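January 25, 2013

# Drukingate condo owners to vote on limits for new rentals

DRUKINGATE - Owners at the Segura condominiums will decide next month whether to limit how many units in the complex can be rented out, a change that could affect sales there as early as this spring.

The measure would cap rentals at 34 units. Owners who already lease their condos could keep doing so until they sell. Anyone who bought after the rule took effect would have to live in the unit for 2 years before renting it, and would then go on a waiting list if the cap had been reached.

Ballots went out to owners last week with a copy of the proposed amendment and a cover letter from Trostico, the company that manages the property. Two-thirds of all owners must vote yes for the amendment to pass. Ballots that are not returned count the same as a no vote under the association's bylaws.

Segura was built in stages on the east side of town, beginning with the three-story buildings along the creek. Most of the units are one- and two-bedroom floor plans with a balcony or ground-level patio. Investors bought a number of them over the last few years when prices were down, and leasing has picked up since.

The association's letter says the main concern is financing. Some lenders will not write loans in a complex where too large a share of the units is rented, and two sales at Segura fell through last year after buyers' banks asked for the owner-occupancy figures. Both units later sold to cash buyers for less than the original contract price, according to the letter.

Owners who oppose the cap have put out a letter of their own. It argues that a limit on rentals would shrink the pool of buyers and leave people stuck if they have to move for work and can't sell at a price that covers the mortgage. The letter, signed by 13 owners, asks the association to exempt anyone who has owned a unit for at least five years.

The board has not agreed to that change. It did add a hardship clause in the final draft, which lets an owner apply for a one-year lease permit in the case of a job transfer, military orders, a serious illness or a death in the family. The permit could be renewed once.

A second item on the same ballot would raise the move-in deposit and require tenants to sign a copy of the house rules. Owners who rent without approval would face a fine of up to $2,000 under the new schedule. The current fine is $150 and has been charged only a few times, the letter says.

Similar limits are already in place at Stevano, a smaller complex across the road that adopted its cap in June. Listings there now carry a note telling buyers to check with the association before making an offer if they plan to rent. Asking prices for two-bedroom units at Stevano are about the same as at Segura, though the monthly dues are higher and include heat.

Buyers with a Segura unit already under contract would be treated as current owners if the contract was signed before the amendment is recorded with the county. Sellers are being told to give buyers a copy of the proposal now, along with the usual budget, bylaws and meeting minutes. Trostico will provide the packet to agents on request. There is a fee for rush orders.

An information meeting for owners will be held in the Segura clubhouse before the vote closes. Tenants may attend but can't vote. Owners who live out of state can return the ballot by mail or fax, or name a proxy on the form printed on the back of the cover letter. Replacement ballots are available at the management office during business hours - owners need to bring a photo ID and the unit number.

Results will be posted in the mail rooms and sent to all owners.

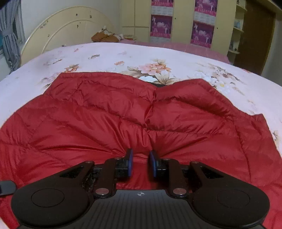 A black hand-held gripper, with metal pivot pins on its two arms.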